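5장. 핸드헬드 그리퍼가 닫히지 않거나 도중에 멈출 때

이 장은 Colley 핸드헬드 그리퍼로 작업하시다가 손가락이 말을 듣지 않을 때 펼쳐 보시라고 마련한 부분입니다. 처음 겪으시면 꽤 당황스러우실 텐데요, 저희에게 들어오는 문의를 보면 대부분 현장에서 차분히 풀 수 있는 문제입니다. 급하게 힘을 주어 당기지만 않으시면 됩니다. 커피 한 잔 옆에 두고(기기에서는 조금 떨어뜨려 두시고요) 순서대로 따라와 주세요.

5.1 먼저 알아 두실 점

주의: 손가락이 걸린 상태에서 방아쇠를 반복해서 세게 당기지 마십시오. 안쪽 링크에 힘이 쌓였다가 한꺼번에 풀리면서 손가락이 갑자기 닫힐 수 있습니다. 지난 11월 Hallunholm 작업장에서 바로 이런 일이 있었습니다. 작업자가 걸린 그리퍼를 들여다보며 패드 사이에 손을 넣은 순간 손가락이 닫혔고, 손톱 밑에 멍이 드는 정도로 끝나기는 했지만 저희로서는 가볍게 넘길 수 없는 일이었습니다. 이 장의 절차는 그 일을 계기로 Kanini Kombo 님과 Cuiping Cui 님이 함께 다시 쓰신 것입니다.

주의: 점검하는 동안에는 그리퍼를 안정된 탁자 위에 내려놓으십시오. 한 손으로 든 채 다른 손으로 패드를 만지는 자세가 가장 위험합니다.

5.2 증상 구분하기

가. 방아쇠는 움직이는데 손가락이 끝까지 닫히지 않는다: 5.3으로 가십시오.
나. 방아쇠가 중간에서 뻑뻑하게 걸린다: 5.4로 가십시오.
다. 손가락은 잘 움직이는데 기록 파일의 벌림 값이 엉뚱하다: 5.5로 가십시오.

두 가지가 같이 나타나는 경우도 드물지 않습니다. 그럴 때는 5.4부터 보시는 편이 수월합니다. 뻑뻑함이 풀리면 나머지 증상도 함께 사라지는 일이 많거든요.

5.3 손가락이 끝까지 닫히지 않을 때

1. 기록을 중지하고 전원을 끕니다.
2. 방아쇠에서 손을 완전히 뗍니다.
3. 패드 사이에 테이프 조각이나 포장 비닐이 끼어 있는지 살펴봅니다. 손전등을 비스듬히 비추면 훨씬 잘 보입니다.
4. 이물질이 있으면 플라스틱 핀셋으로 빼냅니다. 손가락을 넣지 마십시오.
5. 패드 표면을 마른 천으로 닦습니다.
6. 전원을 켜지 않은 채 방아쇠를 천천히 3회 당겨 봅니다.

참고: 패드 한쪽이 들떠 있으면 닦지 말고 바로 교체하십시오. 순간접착제로 붙이고 싶은 마음은 저희도 잘 압니다만, 접착제가 굳으면서 생기는 턱 때문에 며칠 뒤 같은 고장이 되풀이됩니다.

5.4 방아쇠가 뻑뻑하게 걸릴 때

1. 전원을 끄고 배터리를 분리합니다.
2. 그리퍼를 탁자에 눕히고, 손가락 쪽이 사람을 향하지 않게 돌려놓습니다.
3. 손잡이 옆 해제 레버를 끝까지 밀어 장력을 풉니다. 딸깍 소리가 나야 합니다.
4. 딸깍 소리가 나지 않으면 여기서 멈추고 Marinho 서비스 창구로 연락하십시오. 이 상태에서 덮개를 열면 스프링이 튀어나올 수 있습니다.
5. 소리가 났다면 덮개 나사를 풀고 레일에 낀 먼지를 부드러운 솔로 털어 냅니다.
6. Dridier 윤활제를 레일에 얇게 바릅니다. 많이 바르실수록 먼지가 더 잘 붙으니 아쉽다 싶을 만큼만 바르십시오.
7. 덮개를 닫고 레버를 원래 자리로 되돌립니다.

윤활 작업은 개폐 700회마다 한 번씩 해 주시기를 권합니다. 횟수를 일일이 세실 필요는 없고, 기록 프로그램의 정비 화면에 누적 값이 나옵니다. Hallunholm의 그 그리퍼는 마지막 윤활 이후 권장 횟수를 한참 넘긴 상태였습니다.

5.5 벌림 값이 엉뚱할 때

1. 전원을 켜고 기기를 40초 동안 가만히 둡니다.
2. 정비 화면에서 '벌림 보정'을 고릅니다.
3. 손가락을 완전히 벌린 상태에서 확인을 누르고, 완전히 닫은 상태에서 한 번 더 누릅니다.
4. 짧은 시험 기록을 남긴 뒤 값이 끊기지 않고 이어지는지 봅니다.

시험 기록은 평소 일하시는 그 방에서, 평소 서시는 자리에서 해 주십시오. 책상 앞에서는 멀쩡하던 기기가 방을 가로질러 걸어가면 다시 말썽을 부리는 경우가 있습니다. 영상도 같이 열어 두고 벌림 값과 나란히 보시면 어느 순간에 값이 튀었는지 찾기가 한결 쉽습니다.

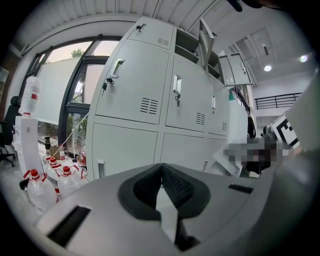

값이 튀는 구간이 있으면 그 시각을 적어 두셨다가 보정을 한 번 더 하십시오. 두 번째 보정 뒤에도 같은 현상이 나오면 센서 케이블 쪽을 의심해 볼 때입니다. 케이블은 직접 뽑지 마시고, 시험 기록 파일을 그대로 보관해 주세요. 저희가 원인을 찾을 때 이 파일만큼 도움이 되는 것이 없습니다.

5.6 다시 사용하기 전에

1. 해제 레버가 제자리에 있는지 확인합니다.
2. 빈 상태로 여닫아 보고, 이어서 가벼운 스펀지를 잡아 봅니다.
3. 걸리는 느낌이 조금이라도 남아 있으면 '사용 금지' 꼬리표를 달아 따로 둡니다.
4. 정비 일지에 증상, 조치 내용, 작업자 이름을 적습니다.

주의: 패드 사이에 손이 끼었을 때는 억지로 빼지 말고 해제 레버부터 미십시오. 부상이 가벼워 보여도 일지에 꼭 남겨 주시고, 통증이나 부기가 있으면 진료를 받으십시오.

문의하실 때는 오류 번호를 함께 알려 주시면 빠릅니다. 오류 34는 벌림 센서 신호가 끊겼다는 뜻이며, 이 경우에는 5.5의 보정을 건너뛰고 곧바로 Marinho 서비스 창구로 보내 주시면 됩니다.

개정일: 2019-05-20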